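Fatatgate Bag Packing Notes -- README
Maintained by Ningsih Manurung

Contents

This folder holds written notes and pictures on packing books into soft school backpacks. The subject is the bag and the book: how the fabric behaves, where the zippers sit, and what thick page blocks do when they go through an opening. It replaces the older Zultine notes, which covered only hard cases and boxes.

Files

notes.csv -- one row per packing attempt, 1000 rows
bags.txt -- terms used for parts of a bag
books.txt -- terms used for parts of a book
pictures/ -- stills, stored by session
changes.txt -- edits since the Zultine version

Fields in notes.csv

session: integer, 1 to 18
bag_color: plain color word, lower case
bag_pose: back, front, side, upright
opening: closed, part, full
book_thickness: thin, medium, thick
book_edge_first: spine, fore-edge, head, tail
result: in, partly in, out
remark: free text, may be empty

bag_pose names the face or side that touches the surface. A bag with its front pocket facing up is therefore "back". The pose is recorded at the start of the attempt and is not updated if the bag rolls.

Terms

Main opening: the zippered opening of the largest compartment.
Flap: any loose fabric beside an open zipper that can be held and pulled clear.
Front pocket: the outer pocket on the face away from the shoulder straps.
Page block: all the pages of a book taken together, without the cover.

Pictures, navy backpack
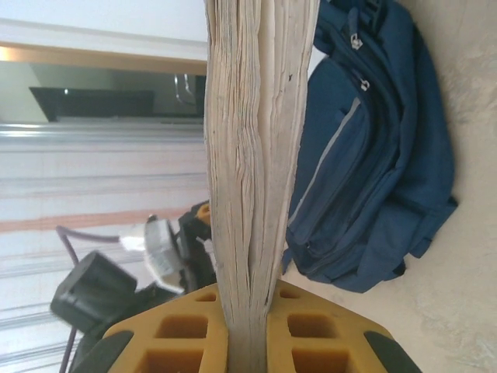 Page block of a thick book, slightly warped, with the backpack beside it. 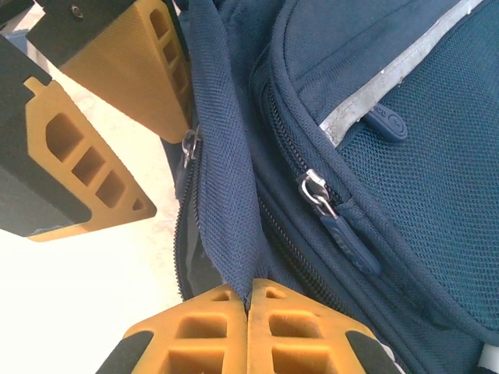
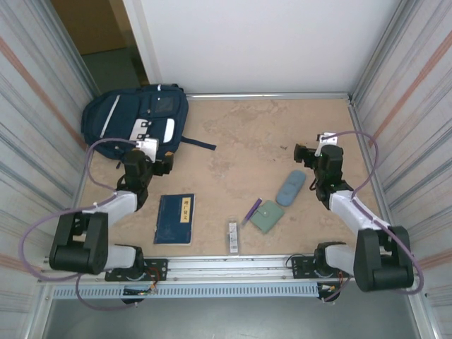
Why is the flap recorded separately from the opening?
A zipper can be fully open while the fabric still folds across the gap. The opening field gives only the zipper state. If the flap blocked the book, the remark field says "flap in" and the result is usually "partly in".

Labeling rules

Book thickness is judged with the book closed. Thin is under 20 mm, and everything too thick for the Drendlow test sleeve is thick. Medium covers the rest. Warped pages are measured at the widest point -- do not press them flat first.

Result is "in" only when the zipper could be closed over the book without moving it again. Straps are ignored unless one of them lies across the opening. In that case write "strap" in the remark.

Known problems

Session 7 used "top" and "head" for the same edge. Both values are still in the file.
The Simanjuntak labels were entered by hand and have mixed capital letters in bag_color. Convert to lower case before grouping.
Remarks over 3000 characters are cut at that length.

Corrections go to Ningsih Manurung, with the session and row number in the subject line.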